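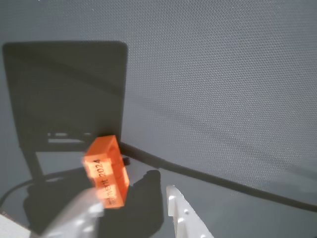 Fig. 1 — Orange block, tilted, against a gray textured surface.

Section 3. Laying out the mat and plate

This section covers placing the Midel table mat (part 2773) and the Numitz round plate (part 596) on a wooden table. The same steps apply to the Moradi folding table, except for step 2, which does not apply to tables with a raised lip.

Before you start

Clear the tabletop. Wipe it with a dry cloth, then with a barely damp one, and let it dry for 10 minutes. Crumbs and grit under the mat will scratch a varnished top and will show through as bumps.

CAUTION: Do not use furniture polish or wax on the area the mat will cover. Either one makes the mat slide and can leave a cloudy patch on the finish.

3.1 Placing the mat

1. Unroll the mat with the textured side up. The rounded corners go at the far side of the table.

2. Line up the rear edge of the mat with the rear edge of the table, leaving a strip of bare wood behind it.

3. Press from the middle outward with the flat of both hands. Small wrinkles near the far corners are normal on a new mat.

4. If the wrinkles are still there the next morning, roll the mat the opposite way, hold it rolled for 10 minutes, and lay it again.

Note: Do not iron the mat or warm it with a hair dryer. The backing will curl.

Note: The mat may be trimmed along the near side only. Use a sharp knife and a metal rule, and cut on a board — never on the table. 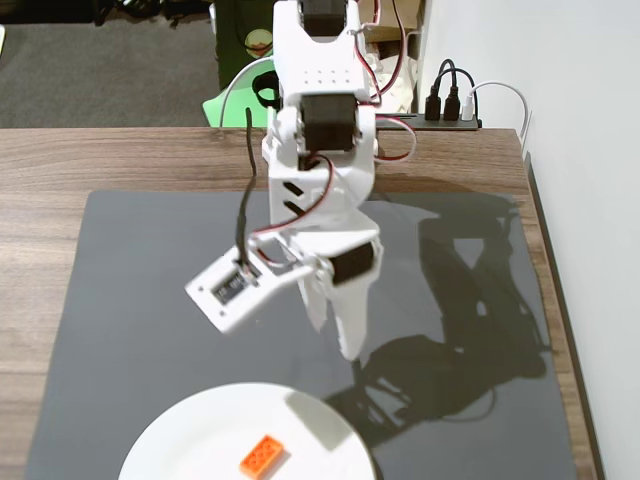

Can the mat stay on the table all the time?

It can, provided it is lifted once a month so the wood underneath can air. On a table that stands in direct sun, lift it more often, or the covered part of the top will end up a different shade from the rest.

3.2 Placing the plate

1. Wash the plate by hand before first use and dry it fully, including the underside. A damp underside will mark the mat.

2. Set the plate down near the front of the mat, within easy reach of the person seated there. Keep the whole plate on the mat.

3. Press lightly on the rim at several points. The plate should not rock. If it does, look for grit under it or a wrinkle in the mat. 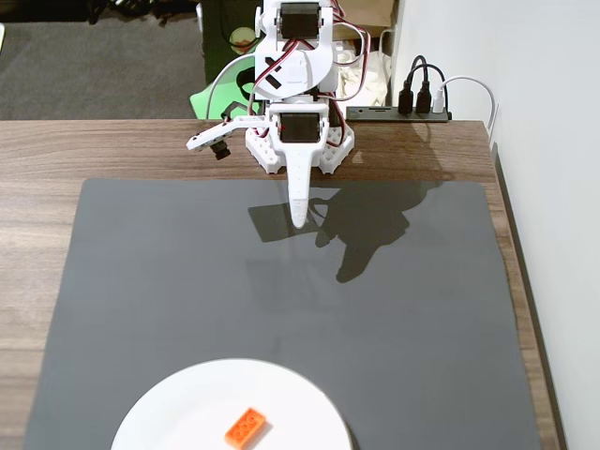

4. When the plate needs to be moved, lift it. Dragging it will pull the mat out of line and, over time, wear a dull track into the surface.

CAUTION: The plate in this layout is for small loose parts. Do not serve food from it once it has been used this way.

3.3 Placing bricks on the plate

1. Put bricks down studs up. A brick lying on its studs is harder to pick up and can scratch the plate.

2. Start with a single brick in a strong color. Orange is easy to find against both the white plate and the dark gray mat.

3. The brick may lie at any angle. Leave space between it and the rim so that fingers can reach both long sides.

4. When more bricks are added, keep them in one layer. Stacked loose bricks roll off when the plate is lifted.

Note: Gray and black bricks are hard to see if they fall on the mat. Sort these in the Kuseo tray (see Section 5). 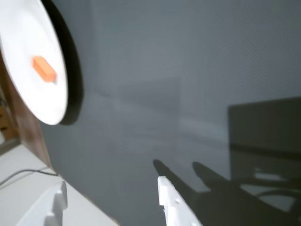
Fig. 4 — Orange block near the center of the plate. The dark rim is at the right and along the bottom curve.

3.4 Cleaning and storage

Shake the mat outdoors, then wipe it with a cloth and plain water. Dish soap is safe in small amounts; rinse it off with a second cloth. Do not machine wash.

Store the mat rolled, textured side out. Folding leaves creases that do not come out. Store the plate flat, with nothing on top of it.

Replace the mat when the backing starts to flake. Order by part number, as the older mats with square corners are still sold under the Midel name.

Related sections
Section 2. Checking the parts
Section 4. Lighting the table
Section 5. Using the Kuseo tray
Care sheet for part 596

Reader comments

Step 4 in 3.1 worked, but I had to do it 3 times. The mat had been in a cold garage since January.

Please give the mat size in this section. I had to go back to Section 2 to find it.

Does trimming void the warranty? The card in my box says one thing and this page says another.

Back to top | Contact | Copyright Midel. All rights reserved.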